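April, evening

Got in at 7:30 and the planner was still stuck where I left it last night. The log showed 600 attempts on the approach to the socket and a timeout at the end. I had let it run with the old collision margins, so that was my own fault.

Spent the first part of the morning on the margins. The case model we use in the planning world is a box with five sides and a lot of padding, and the padding is what hurts. With the drive cage in there at full thickness plus margin, the wrist has almost no room to turn before it comes down over the board. I cut the cage out as its own object and gave it a margin of 3 millimeters. Everything else kept the old value. The planner found a path on the first try after that, and the path was ugly — the elbow swung way out and came back — but it was a path.

Ruba Aoun came by before lunch and looked at the replay with me. She thinks the swing comes from the seed we hand the IK solver, and I think she's right. We always seed from the home pose, and home is a bad neighbor for anything inside the case. She suggested seeding from the pose above the tray and letting the solver pick the nearest branch. Tried it. The swing went away for the CPU. For the RAM it is still there, smaller.

I also found out why the two arms were waiting on each other. The scheduler, Karkov, locks the whole space above the case when either arm asks for any part of it. That was fine when we had one arm doing all the work. Now the second one sits there holding a lock it doesn't need, and the first one times out. I split the space into four zones and wrote the code so each arm asks only for the zones its path crosses. It took most of an hour to get the release order right. If an arm gives up a zone while its elbow is still in it, the checker complains, as it should.

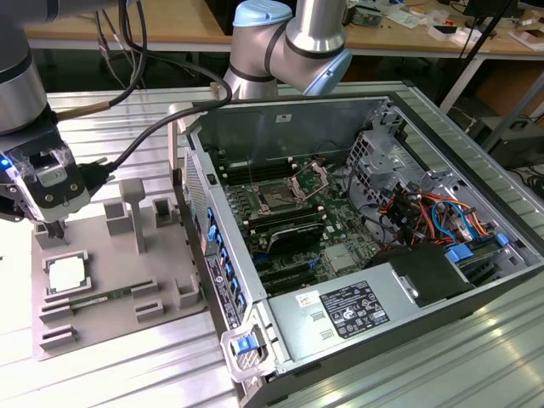
After lunch I worked on perception. The part I care about is the pose of the socket, and we get that from the board fit, which needs the corners of the board. The slots confuse it. They are long and parallel and there are a lot of them, and the fit will happily slide over by one slot and report a good score. I added a check that looks for the socket on its own and compares the two answers. If they disagree by more than a small amount, the fit is thrown out and run again. On the recorded set it threw out 23 fits, and I went through all of them by hand. Every one was a slide. I'm glad I have that written down, because I've been blaming calibration for two weeks.

The Chidiac build broke in the middle of this. Somebody had renamed a message field and the gripper driver didn't get the change, so the width command was read as zero. I pinned the old version on my branch and sent a note to Kemness about it. Didn't get an answer today.

Force thresholds are still open. The value for seating the RAM is up to 30 newtons in the config right now, and I don't trust it. It came over from the Restari project, which had different parts and a different fixture. I want to log the force curve on every insertion before I touch the number. The logging is half written. It writes the file but the timestamps come from the wrong clock, so the curve and the arm pose don't line up.

Left at 6:15. My neck hurts from leaning over to the second monitor — I should move it.

For tomorrow: fix the clock, try a separate seed for the RAM slots, ask Ruba if she still has her script for comparing paths. Also write up the zone change before I forget how the release order works. Buy coffee.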